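Shop notebook, the two-arm sorting bench
March, second entry

Carrying on from the last entry, which stopped when the Gerer supply tripped and took the shop radio with it. The supply is fine. The radio now gets one station.

Aim for this session: get the black printed parts out of the red bin and into the white one without a human hand going anywhere near the table. The blue bin is not part of the job. It holds the cylinders for the next job, and it sits where it sits because I wrote the software with the blue bin on the left and I am not going back in there.

Bench setup, for whoever inherits this: wipe the table first. Blue, red, white, left to right. The home pose is saved as home_3 (home_1 points both arms at the floor, home_2 is best forgotten). Bring the left arm up before the right. If you do it the other way they both wake up believing they are the left arm, and the argument is short and loud.
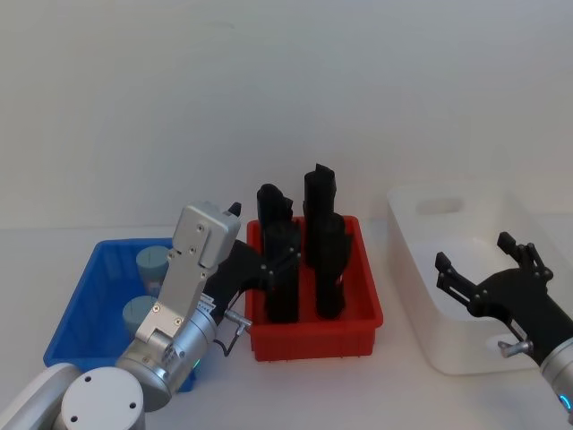 Posted by the bench owner in Workshop Notes – filed under Prudora build, 5 replies

Prudora is the name of the control program, for anybody reading this from outside the shop. It was named late at night and the name has stuck to everything, including the tin I keep the spare screws in.

The plan on paper is simple. Left arm reaches over into the red bin, closes on a part, lifts. Right arm handles whatever the left can't get at from its side, and does the drops into the white bin. Each arm keeps to its own half unless the other one is parked. I spent most of the winter on that last sentence.

Things that bit me, in the order they bit:

Reach. The left arm has to come across the blue bin to get to the red one, so the wrist spends its whole working life over something it has no business with. First runs I had it coming in low and the housing clipped the blue rim on the way back. Raised the travel height, which cured the clipping and made every move look like a waiter stepping over a dog. Leaving it. Slow and silly beats fast and scraping.

Cable. The thin one on the left wrist hangs in a loop, and the loop wants to be a little bigger than looks decent. I tidied it up once with a zip tie. The wrist then turned as far as the zip tie allowed and reported a fault in a joint that had nothing wrong with it. Cut the tie and the fault went with it. An hour and a half of my life is in the trash can under the drill press.

Grip force. The finger current setting was 228 when I started, copied over from the cylinders. The printed parts have edges all over them, and the fingers end up holding a corner and calling it a grip. At 228 the part swings. I went up to 313 and it stops swinging, but the finger motor gets warm enough to smell if it has to hold for long. So: 313 to pick, drop back once the part is clear of the rim, and don't stand there admiring it.

The fingers themselves are the second set. The first ones were smooth, and smooth against smooth print is a bar of soap in a bathtub. The Ernetti pattern (borrowed from the drawings for the Ernetti clamp we made for the lathe, and not improved by me in any way) has more bite. I do need to reprint the tips in something tougher. These will chip, it's only a question of which session.

Order of picking. I wanted front to back, as a person would. Prudora prefers whatever its depth map likes best, and black parts in a red bin under shop lights are not a depth map's idea of a good time. It misses notches, it invents notches, and on one run it had great confidence in a part that was a shadow. For now I've given it a fixed order and told it to stop thinking. Inelegant, works on the bench, will fall over the first time anyone bumps the bin.

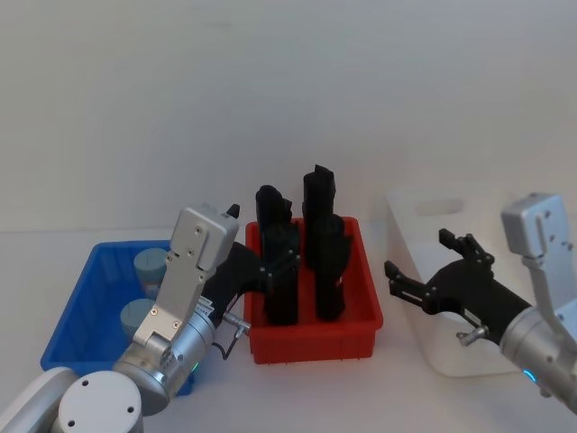 The right arm's waiting position is my own doing and I go back and forth on it. Parked farther out, it can't hit anything, but then every handoff starts with a long swing in from the side. Parked close, it saves a couple of seconds per part and takes years off mine. The compromise is close in with the fingers already open, and a hard stop in the software so it can't start toward the red tray until the left arm says it has let go or left. The left arm is truthful about this most of the time.

I tried the handshake with a plain timer before that. Please don't try it with a plain timer. The Pētersons mount took the knock and I had to redo two of the holes, which is why it now sits on slightly longer bolts with a washer that doesn't match.

Log line 3739 is the one to look at if you're curious about the stall. The left arm closes, gets its current reading, decides it's satisfied, then sits there. No error. It isn't waiting on the right arm either, I checked both sides of the handshake. My best guess is that the "clear of the rim" check is still using the height of the old bin, the deeper one, and so the arm wants to have lifted before it is willing to lift. If that's it, it's a one-number fix and I will be too embarrassed to write down how long it took.

Lights, as a reminder to myself: green on the left wrist, blue ring on the right. I keep reading meaning into the difference. I set those colors. They mean left and right.

To do:
– new rim height, then rerun from home_3
– tougher fingertips, two pairs, and label them this time
– tape corners on the table so the bins go back in the same spot
– find out whether the white bin can come an inch nearer without the right elbow complaining
– put the tin of spare screws back where the rest of you can find it

Replies to the replies: yes, a suction cup would be easier on flat parts, and if somebody brings me a flat part I'll fit one. No, I'm not painting the parts white. Whoever asked about borrowing the small vise, it's in the second drawer, under the manual for the old saw.

Switched off both arms, left one last. Leaving the bins on the table, so please eat lunch somewhere else.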